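Fake plants on a work table, yes or no?
Home Office Corner > Decorating and Layout

Wuvness
Posted 3rd December

Okay so I need opinions, and I know this group has plenty! We have a shared office with a long room, one brick wall, dark wood floor, and a light wood table that everybody ends up using for everything. I finally got two artificial plants for the right side of it, one leafy green and one of those dried-looking feathery ones in brown and orange. I love them. Not everyone in the office loves them. The complaint is that they eat up table space, and that the feathery one looks dead (it's supposed to look like that!!).

My other question is the wall. It's plain white next to the table and I go back and forth between a shelf and just leaving it alone. I have 30 dollars left from what we set aside, so nothing fancy.

Here's the table with both plants on it:

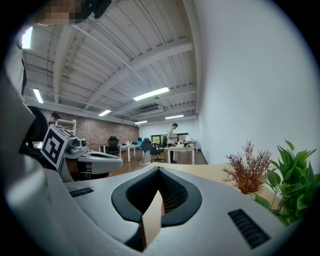
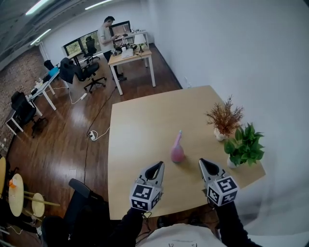
Hajdu thinks the green one should stay and the feathery one should go, and would put the money toward a shelf so the tabletop stays clear. Broad leaves look good against a white wall, but dry stems just collect dust, and dusting them is a miserable job.

Zisano
Nooo, keep the feathery one! The reddish color picks up the brick and the dark floor. If you take it out, all you've got on that side is green on white, and that's every waiting room I've ever sat in. For dust I use a hair dryer on the cool setting, takes a minute.

Flillircombe
I'm with Hajdu on the shelf, sorry. But I'd move BOTH plants up there. Ours is 600 mm long and holds two small pots with room left over. Also, Wuvness, please do something about that cord on the floor by the power strip before you spend a dime on decor. I caught my foot on one just like it last winter and I'm still mad about it.

Wuvness
Ha, fair, the cord is on my list. I have those stick-on cord covers in a drawer somewhere. Would 900 mm be too long for the shelf? I don't want it hanging out over the corner.

Flillircombe
Tape it out on the wall first and live with it for a week. I thought I wanted the long one too.

Hajdu
Still say the feathery one looks dead. Shelf or no shelf.

Zisano
It looks like fall! Leave it alone!

Wuvness
Going to put up the tape tonight and I'll post again once I've picked a length. The feathery one stays for now, sorry Hajdu.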